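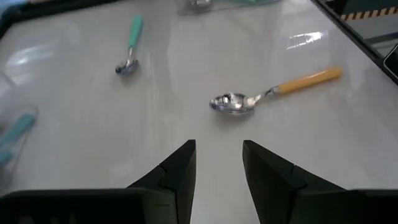

第 31 页

7.3 夹爪误闭合与空抓故障的处理

适用范围:装有 Clinov 双指夹爪和腕部相机、运行 Cistis 控制软件的桌面餐具分拣工位。使用其他末端工具的读者可以跳到下一节,顺便为自己感到庆幸。

本节讨论的故障有一个朴素的表现:勺子躺在桌上,夹爪在勺子旁边认真地合拢,抬起,移到杯子上方,张开,然后向系统报告任务完成。日志里一切正常,桌上一切照旧。控制软件将此类事件记为代码 1,233(空抓未识别)。如果同时出现代码 2,789(指尖接触力超限),说明夹爪没有抓到勺子,但很可能抓到了桌子,请直接从 7.3.2 开始。

注意:软件界面上的绿色对勾只表示程序走到了最后一行。它对勺子的下落不持立场。

7.3.1 停机与现场确认

1. 按下急停按钮。不要用界面上的“暂停”代替急停。“暂停”会等当前动作做完,而当前动作往往就是您想阻止的那一个。

2. 等机械臂完全静止后,再走进黄黑警示胶带以内的区域。

警告:急停之后夹爪仍可能保有夹持力。请勿把手指伸进两指之间试探它是否还有力气。这项测试的结果只有两种,其中一种需要填写工伤表。

3. 先不要动桌上的勺子。出错时勺子的位置是排查的主要依据,一旦出于好意把它们摆整齐,后面的步骤就都成了猜谜。

4. 在维护菜单中打开“腕部视图”,保存当前画面。请核对以下各项:
两根黑色指尖都在画面下部,左右大致对称;
两指之间能看到桌面;
目标勺子的勺头和勺柄都能辨认。
本节开头的画面可供参照:黄柄勺离夹爪较近,青绿柄勺在它左侧稍远处,透明杯只在左边缘露出一部分。

5. 把保存的画面与软件给出的识别框对照。识别框应当套在勺子上。如果套在桌面的一道反光上,恭喜,原因已经找到,请转到 7.3.3。

7.3.2 检查指尖

1. 切断夹爪电源,按 4.2 节的方法释放夹持力。

2. 用无绒布擦净两根指尖的内侧,包括台阶处。残留的胶带、纸屑和上一班贴的标签都会让夹爪以为自己手里有东西。

3. 检查指尖有无裂纹、缺角或松动。任何一项成立,两根一起更换。只换一根可以省下半份备件,并换来一个总是偏向一边的夹爪。

4. 恢复供电,让夹爪空载开合 3 次。动作应当平稳,完全闭合时的读数应当一致。读数不一致时,重新执行零位标定。

小心:标定期间桌面上不得有任何物品。夹爪会把夹到的第一样东西当作“零”,此后对世界的全部理解都建立在那把勺子的厚度上。

7.3.3 处理反光

白色亮面桌板是本工位的标准配置,选型时看中的是容易清洁。它确实容易清洁,同时也乐于把顶灯原样还给相机。不锈钢勺头的问题类似,只是更小,也更难讲道理:勺头映出的是周围的一切,识别程序偶尔会认为那里有一个洞。

1. 查看腕部视图中的高光条纹。条纹离勺柄越近,误识别的可能越大。

2. 调整顶灯角度,或加装 Jelier 漫射板。请勿用复印纸代替漫射板。我们知道它看起来一样,消防部门不这么看。

3. 在“识别”页面把曝光降低一档,重新采集一帧。透明杯在低曝光下会更难辨认,杯壁可能只剩一圈淡淡的轮廓。这时应在软件中手动指定杯口位置,不要指望自动识别。

4. 将抓取点由“勺头”改为“勺柄”。有颜色的勺柄比会反光的勺头可靠得多。出厂设置为何是“勺头”,我们也问过。

7.3.4 启用空抓检测

1. 进入“夹爪”页面,勾选“闭合后校验宽度”。该选项默认关闭。

2. 放一把勺子,让夹爪夹住勺柄,记下闭合宽度,填入“最小有效宽度”一栏。所填数值应略小于读数。

3. 取走勺子,执行一次抓取。软件应当报错并停在原位。在本手册的全部步骤里,只有这一步以报错为合格。

4. 放回勺子,再执行一次。软件应当不报错,勺子应当进杯。两个条件须同时满足,仅满足前一个时请回到 7.3.1。

7.3.5 恢复运行

1. 确认人员和工具都已撤出胶带以内的区域。

2. 旋转复位急停按钮,以低速模式运行一个完整循环,操作员的手不得离开急停按钮。

3. 低速循环通过后方可恢复正常速度。

4. 在维护记录中写明故障代码、勺子停留的位置和所做的调整。“已修好”不是有效记录。“重启后好了”也不是,虽然它在 Lockwood 试点工位的记录本里占了整整两页。

若按上述步骤处理后故障再次出现,请停用该工位,并将保存的腕部视图连同日志一并提交技术支持。请提交原始文件。用手机对着屏幕翻拍的照片会多出一层反光,而这一节讲的就是反光。

修订日期:30/10/2022
本次修订:7.3.4 第 1 步补充默认状态说明。下一版计划于 11 月发布,届时该选项改为默认开启。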